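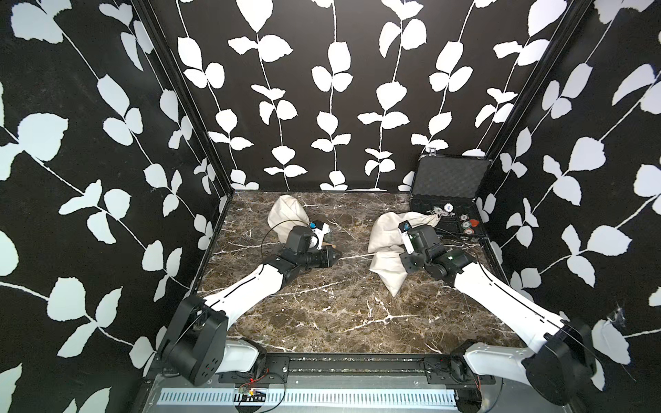
Quick one before my shift, re: who gets moved when the packing cells come in. At Lisden we've had ours since February, so this is five months of it, not a sales pitch. Short answer — nobody was let go, but the job isn't the job you signed up for. Bag work used to be done sitting down, both hands, radio on. Now the arms do the reaching and you do the watching. Right hand one has a grip on its bag by the gathered part, case open in the back corner, and that is what you look at. All day. For some people that's a relief. For some it's torture.

Will answer the points from Praltham in order, sorry if it's choppy.

> We were told last week that Praltham gets two of the Van Damme cells
> for the poker set line. 21 of us on that line now. Management says
> "no change to headcount" but won't put it on paper. Questions for
> anyone already living with them:
> Do you keep your grade if you go from packer to cell minder?
> Who fixes it when it drops stuff, us or maintenance?
> Is there a rate, and who sets it?
> And what happens to the people with bad wrists who were promised
> lighter work?

Grade. Get it in writing BEFORE the install. We didn't. Packers who went over to minding stayed on packer pay for the first stretch, while the training sheet called us "operators". Took a grievance to sort out. Back pay came through but only to the date of the complaint, not the date we started.

Fixing. This is the big one. On paper you stop the cell and call maintenance. In practice maintenance is two people for the whole building and they're on the shrink wrap line half the time. So packers started reaching in. Soft bags are the worst for it — cloth never lies the same way twice, and the drawstring goes wherever it likes. Chips too. A person drops one and picks it up without thinking about it. With the cell it's stop, clear, restart, log it. If the log says you cleared it yourself, guess whose fault it is when something gets bent.
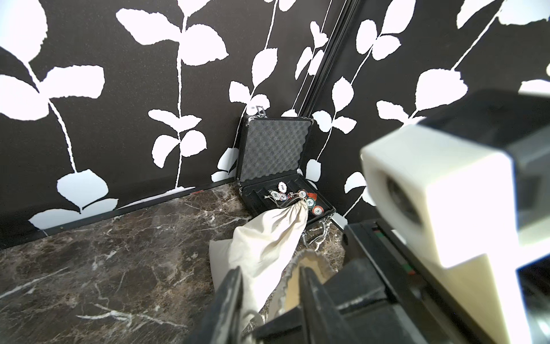 Gripper on the bag, chips lying loose at the case.

Look at the 100 and the 5 and the 10 in there. None of them in the slots. Somebody has to deal with chips lying like that and it should be somebodys actual duty with time allowed for it, not a favor you squeeze in. We got that added to the task sheet in the end. Ask for the same wording, I can send it.

Rate. Old hand rate on our line was 700 sets a shift across the whole crew. First target they put up after the cells was 2000. No idea where it came from. We asked for the worksheet behind it and never saw one, and the number came down pretty fast after that. Don't agree to any target in the first few months. Say "trial period" and keep saying it. Also write down your own stops, on paper, with times. The screen only keeps the ones over a certain length and the short ones are what eat your day.

Wrists. Mixed. Less twisting and cinching, so that part's better, my own hands don't ache at night. But standing still on concrete is its own thing. Ask for mats and a stool, and rotation every couple hours. We have the mats. Still waitng on the stools.

One more. The experienced packers know things the cell setup people need, like how full a bag can be before the neck won't close right. If they pull you in to show them, that's training work and should be paid that way. Barer pays it at their plant, from what I heard on this list last year. We do it for free and I wish we hadn't started.

Gotta go, bell. Will try to dig out the grievance text tonight. If anyone from Barer is reading, please post what your agreement says about minders covering more than one cell — that's what they're asking us for now.

Print this message | E-mail this message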